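4. Kitchen counters as places to put things down

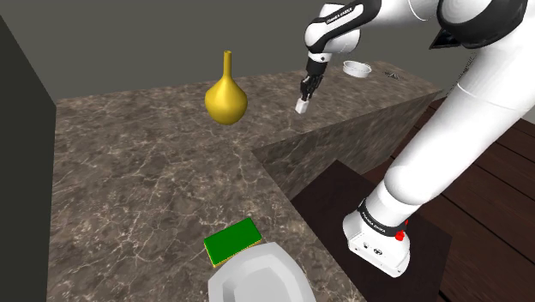
Reading time: 4 minutes

Figure 4. An L-shaped marble countertop against plain grey walls (computer rendering).

We come now to the part of the study that gave us the most pleasure to write, and that our readers at the draft stage had the most to say about, which is the kitchen counter and what households do with it when they aren't cooking. Section 3 dealt with hallways and front doors, where people told us fairly readily what they dropped and where. Counters were harder. Almost everyone we visited began by telling us that the counter was for preparing food, and then moved a stack of mail to make room for our coffee.

The material for this section comes from home visits in two towns, Ernine and Treltora, and from the written diaries that 40 of the households kept for us afterward. The diaries were meant to run for 17 days. Most did, though a few people grew fond of the habit and kept going well into November, and we have used those later pages gladly where they help. Altogether the diaries hold 277 entries that mention a kitchen counter by name or by some household word for it ("the ledge," "the side," "Grandma's end").

Earlier writing on the home has tended to treat the counter as a work surface that gets cluttered, as if the clutter were a kind of weather passing over it. Our diaries read differently. People wrote about the corner, the end by the door, the stretch beside the stove, and they wrote about these the way one writes about rooms. One woman in Ernine kept her medicines, her library books and her late husband's radio in the same two feet of counter, and she was quite clear that the bread did not belong there. When her daughter once set a loaf down beside the radio, it went into the diary, with the time.

The L-shaped counter of Figure 4 deserves a word of its own, as this layout came up again and again in the visits. A straight counter has two ends and a middle, and families seemed to divide it without much talk. An L has an inside corner, which is deep and awkward to reach, and that corner collected the things people could neither use nor part with. We were shown birthday candles, keys to a car long since sold, a jar of foreign coins, instructions for a mixer that had been given to a cousin. Several people apologized for the corner before we had looked at it. We came to be rather fond of it, and our field notes from Treltora have whole pages on nothing else.

The short arm of the L was more often a sociable place. Visitors leaned there. Children did homework there when the table was taken, and in the Parry apartments, where the kitchens are small and many have no table at all, it served for breakfast, bills and haircuts. Residents of the Parry buildings had the same layout on every floor, so we had hoped to find them using it in much the same way. They did not, and the differences followed the age of the children in the home more closely than anything else we recorded.

Material mattered too, though less than we had guessed. Owners of stone counters spoke of them with some pride and wiped them more often, at least in the diaries, where we have only their word for it. They complained of the cold on bare forearms in the morning. But the piles on stone looked to us very like the piles on everything else, and the mail in particular seems to land wherever the person carrying it first stops walking.

A smaller theme, which we had not planned for, was the evening clearing. In 3 of the Treltora households the counter was emptied completely each night, down to the salt, and one diarist described this as "shutting the shop." The same people filled it again by noon. We asked whether the clearing felt like a chore, and the answers were mixed — one person said it was the only quiet task of her day, and another said he would happily stop if his mother weren't living with them.

We should add a caution about the diaries. People knew we would read them, and some plainly tidied before they wrote. The visits give a rougher picture, and where the two disagree we have leaned on the visits. We also had no diaries from the Zukia houses, whose residents were kind enough to let us in but preferred not to write anything down, so what we say of them rests on a single afternoon in each home.

Section 5 takes up the refrigerator door, which many of our diarists regarded as an upright extension of the counter.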